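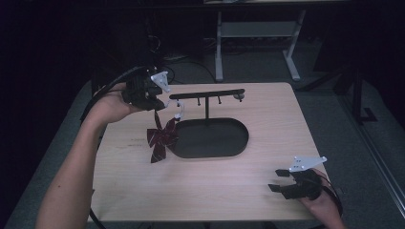

Grippers, week 3

Quick one tonight, I've got a train at some silly hour and haven't packed.

So — handheld grippers. Afia lent me the Zivura pair in March and I've been putting off writing them up against the old Grakthorpe ones. Same idea, black body, plate on top for mounting stuff, you squeeze and the jaws shut. Should be the same then. Nope.

Hanging things is where it shows. I use a little T-shaped stand, the sort meant for necklaces, and the job is get a clip with a bit of cloth on it up onto the bar. Sounds easy. The clip is tiny and the cloth swings about, and by the time you've got the left hand lined up the whole lot has twisted round the wrong way. Then you wait. Then you go again.

Grakthorpe: stiff. My thumb was aching after 25 goes. But when it's shut it's SHUT, the clip stays where you put it. Zivura: lovely light squeeze, could do it all afternoon, but the tips are a bit too smooth and the clip likes to roll. I stuck a strip of rubber tape inside and that fixed most of it. Vesela says that's cheating and I should report it as is. Ok, as is: it rolls.

Cables. I know I go on about this. Both sets are wired and both want to lie over your arm at just the wrong moment. I've been running the left one over my forearm and off the side of the table, the right one straight down towards me, and that's the least bad way I've found. Tried a velcro loop at the elbow, pinched, took it off again. Wireless would be nice but not at 2000 quid extra, thanks.

Also the weight. With the plate on top they tip forwards a bit when your wrist gets tired. More on the Zivura, oddly, even though its lighter overall. Might move the plate back a hole or two and see.

Software wise I'm still on Hilari for the recording. It dropped out 4 times in one session and I lost the good runs, obviously, never the rubbish ones. Restarting before each batch seems to help?? Haven't tried the new controler build yet, Krūmiņa have one out but the notes are two lines long and one of them is "fixes".

For now I'd take the Zivura for long sessions and the Grakthorpe for anything small and slippy. Afia wants hers back when I'm home so I need to get the towel folding done before then.

Right, packing. Comments are open again btw, the spam had got daft.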